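Gripper pad replacement interval, left and right finger

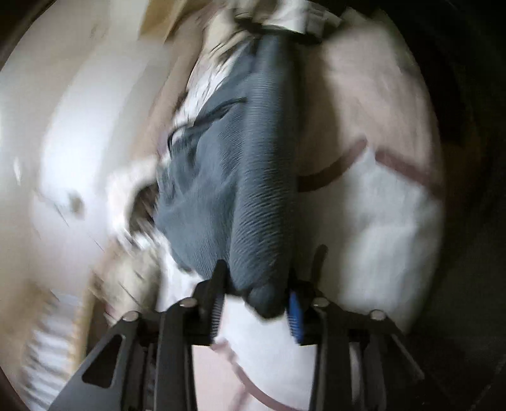

Blue pad on the right finger, ribbed jaw on the left, holding a dark blue-gray garment.

afshin_g wrote:
Hello all. I look after one hand-held gripper at Ledari, for laundry work. The manual says to change the rubber pad after 3,000 grips. Mine starts to slip on knit cloth much earlier. Do you change by count or by feel?

himton64 wrote:
By count. If you go by feel, every operator has a different feel.

mirela.b wrote:
I don't agree with himton64. Lint is the usual problem, so first wipe the pad with alcohol and wait 20 minutes. Also check the screws on top of the arms. With 2 of mine loose, the fingers closed a little crooked.

himton64 wrote:
Alcohol makes some rubber hard. I use soap and water only.

afshin_g wrote:
Thank you both. I cleaned with soap and it holds better. One screw was loose too. I will still order a new pad in July.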